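From: Janka Trnka
To: teleop-users
Date: 2022-01-20
Subject: Re: [teleop-users] Wrist view during hand-guided demos

Dimas Wibisono wrote:
> We get 38 usable demos out of 50 on the Cloleo arm.
> Most rejects are operator pauses over the organizer.
> Do you trim those or discard the whole run?

Trim, up to 5 s per pause. Anything longer we redo. Check the wrist view before you start: both fingertips should be visible, and so should the target compartment. Clear acrylic gives us trouble with glare, so we ask operators to approach the tiers slowly and keep the wrist angle fixed.

Start view attached.

Janka

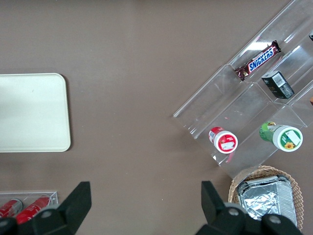

Wrist camera, tiered organizer at upper right, cream tray at left.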